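Flandari says its new gripper beats the old one. The proof so far is a kitchen that exists only on a computer.

The company put out results on 2/13/24 from 1,154 simulated runs comparing two controllers, Meireles and Jindo, on the same arm with the same black two-finger gripper.
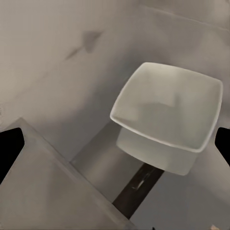

Jindo came out ahead, by 8 points. Flandari calls that a clear win. It has not released the runs that failed, or said how it scored a grip that slipped and then held.

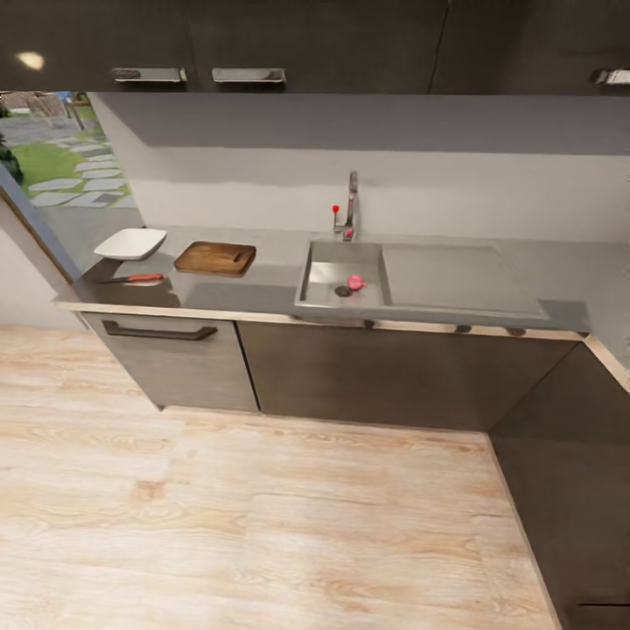
Kitchen work is a popular test because it mixes easy shapes with awkward ones. A square bowl is one thing - a knife lying flat on the counter is another, and so is a small onion down in the sink. The summary gives one score for everything.

Merike Vanags, who tests arms for the cabinet maker Plivaswood, was not impressed. "Friction in a simulator is a number somebody typed in," she said. "Change it and you may get a different winner." 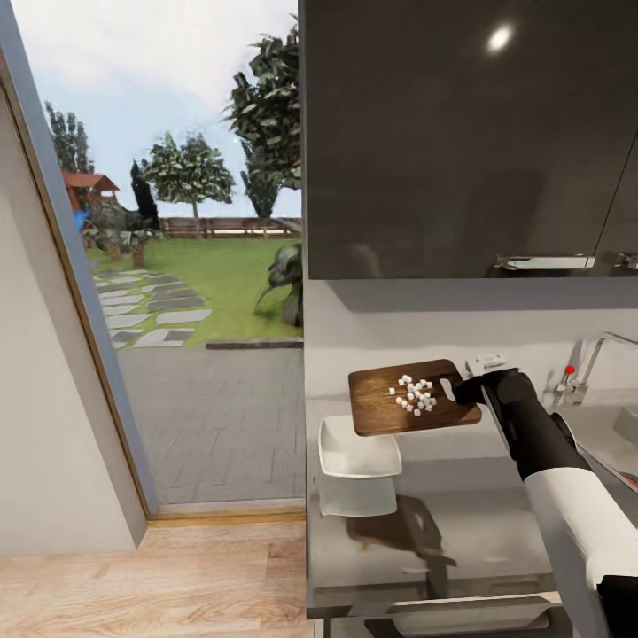

Her own shop tried 5 grippers on real parts last October and kept 2. Both had scored near the bottom in simulation, she said.
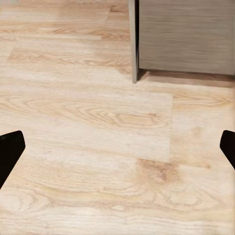
Flandari says trials on a physical arm will follow but gave no date. The price of the new gripper has not been announced either.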